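Home | News | Clinics | Patients | Contact

Nisbridge dental clinic to open late during Ramadan

Last updated: November

Kevgate Dental will extend the opening hours of its Nisbridge clinic during Ramadan, so that patients who are fasting can book check-ups and treatment after sunset. The clinic will stay open until 10pm throughout the month, with 115 extra evening appointments.

The change follows a survey of 627 registered patients. Of these, 177 said they had put off a dental visit while fasting. Many were unsure whether having a filling or a clean would affect their fast.

"People were waiting weeks with a toothache," said Anatole Tessier, clinical lead at Kevgate Dental. "An evening slot is a simple answer — they can eat, brush and then come in."
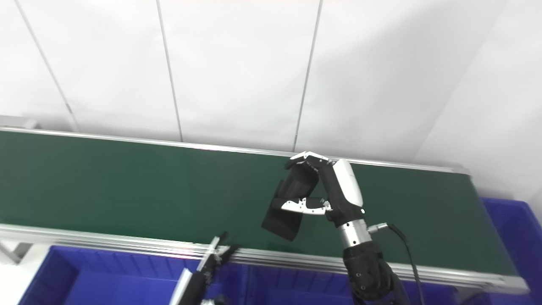
Booking an appointment

Evening appointments can be booked by phone or at the front desk. Patients at the Flirkmont clinic may also use them and do not need to register again. Urgent cases will be seen during the day as usual.

A free leaflet on looking after teeth and gums while fasting is available at both clinics. Around 600 copies have been printed, and large-print versions can be requested at reception.

Filed under: Oral health, Clinic news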